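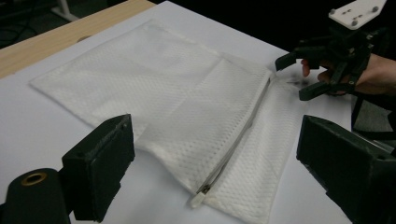 Mesh Bags in the Shared Laundry Room

Print | E-mail this page

March | By Zorica Dimitrov and Iraklis Mitsotakis-Vlachou

Our project looked at how small items get lost in the laundry room at Caddale, where both of us live. The building has 24 washers and dryers on the ground floor. The office keeps a lost property shelf, and the log for the fall term had 383 entries. Most were socks, followed by underwear and face cloths.

We wanted to know if residents who wash small items in a mesh bag lose fewer of them. The bag we chose is white, with small holes all over and a zipper with a light gray tape. The pull is a small white tab on a metal slider. We picked a zipper over a drawstring after Zorica's own drawstring bag came open in the wash.

Method

Residents on the Arkwood side were given 2 bags each. Residents on the Lazarević side washed as usual. Both groups wrote down what went in and what came back. Over the term we logged 2,082 small items.

We also wrote a short instruction card:

Lay the bag flat on a table and smooth out the folds.
Open the zipper all the way.
Put in small items until the bag is up to half full.
Close the zipper and tuck the pull under the end of the tape if there is room.
After drying, empty the bag and turn it inside out to check the corners.
Fold it in half and store it with the detergent.

Results

The Arkwood side reported fewer missing items, mostly socks. The difference for face cloths was small. Several people said thick socks came out of the dryer damp when the bag was too full. Two people caught fabric in the zipper, both while closing the bag in their hands. We moved the step about the table to the top of the card after that.

Problems

Some log sheets came back blank, and we left those residents out. The two sides also have different dryers. The Brorka models on the Lazarević side run hotter, so we can't compare drying times.

Next steps

We would like to repeat the test with a larger bag and have the groups trade places. The office has agreed to keep the log going through the summer, and the cards are still taped up by the folding tables.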